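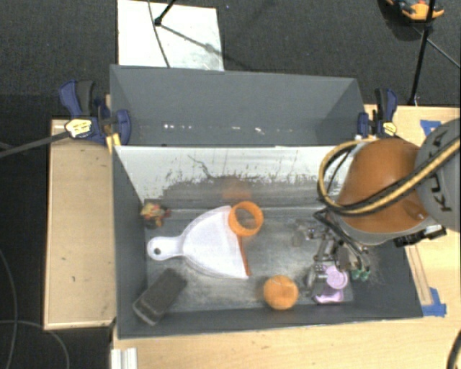 *Figure 5.1 A dustpan, an orange ball and other household odds and ends in a grey bin.*

# Chapter 5: Sorting Things Out

Every home has a container like the one in Figure 5.1. A dustpan ends up beside a ball, a toy gets dropped in next to them, and before long you have a wonderful problem on your hands: where should it all go?

Sorting is one of the oldest skills we have, and one of my favourites to teach! Look at the dustpan and the orange ring. You could put them in different groups (one is for cleaning, the other has a hole through the middle), but the dustpan has a hole too, in its handle. So do they belong together after all? It depends on the rule you choose, and choosing the rule is where the fun starts.

In this chapter you will sort by colour, by shape and by use. You will also meet Anca Rusu, who runs the toy library at Sketthorpe and has 931 items to keep in order on 18 shelves.

**Before you start**

Find a box or drawer at home that holds a real mixture. Write down two rules for sorting it, then swap with a partner and try theirs. Keep your notes, as you will need them again in Section 5.3.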